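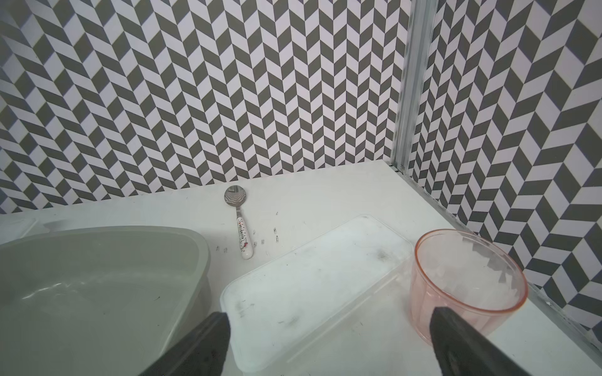

Skivasbridge opens repair desk for household goods

Residents of Skivasbridge can now bring broken lamps, toasters, radios and small furniture to a repair desk on the ground floor of the former post office on Tellberg Street. The desk opened in September and takes items from 4 p.m. to 8 p.m. on weekdays.

The service is run by the town's waste department together with Clamotetti, a local secondhand store. Repairs that take less than half an hour are free. For longer jobs, customers pay for parts and a flat fee of 13 dollars.

"We kept seeing the same things at the transfer station," said Kalkidan Lencho, who manages the desk. "A fan with a bad cord, a chair with one loose leg. People didn't want to throw them out. They just had no place to take them."

The town collected 668 tons of bulky waste last year, according to the department's annual report. Electrical goods made up a growing share of that, and disposal costs went up for the third year in a row. The council approved the repair desk in the spring on a one-year trial, with money from the existing waste budget.

Customers fill out a short form when they drop off an item and get a call when it has been looked at. If a repair would cost more than half the price of a replacement, the desk asks before going ahead. Items that can't be fixed may be left for parts or taken home again. Gas appliances, microwaves and anything with a swollen battery are not accepted.

Leonie Ellery, who lives near the bridge, brought in a sewing machine that had belonged to her aunt. She was told the belt had worn through and that a new one could be ordered.

"The shop I used to go to closed in 2000," she said. "After that I drove to Nyanda if I needed anything done, and that's most of a morning gone."

The desk has 22 shelves for items waiting to be repaired or picked up. Finished items are held for a month, after which Clamotetti may sell them. Customers who need more time can call and ask for an extension.

Evening classes in basic sewing and lamp wiring are planned for the winter. Sign-up will be at the desk and at the public library. Lencho said the classes will be kept small so that everyone has room to work, and that tools will be provided.

The council will review the trial next summer. Parking is available behind the building, with the entrance on the side facing the river.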